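Odds and Ends from the Front Room at Siltineck

Welcome, and thank you for stopping by! I've been meaning to put up a page on our front room since October. It's a friendly sort of place, with a big curved counter that everybody leans on sooner or later, and the little things that land on the chairs change from one morning to the next.
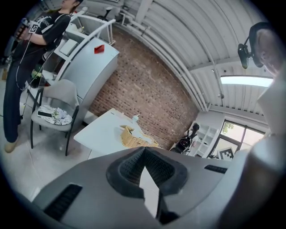

Lorraine Kershaw

The gray chair by the counter, holding a round cloth with dark flowers on white and a little bunch that looks like paper flowers, all white and pale green. I do love that cloth – it makes any seat look ready for company. There's a small red card up on the counter too, and the white rail sweeping along over it.

More pictures will follow once I've sorted through the rest (there are 600 of them, so bear with me). If you'd like to come by and see the room for yourself, the door is open from 8 until 12 and the coffee is usually on.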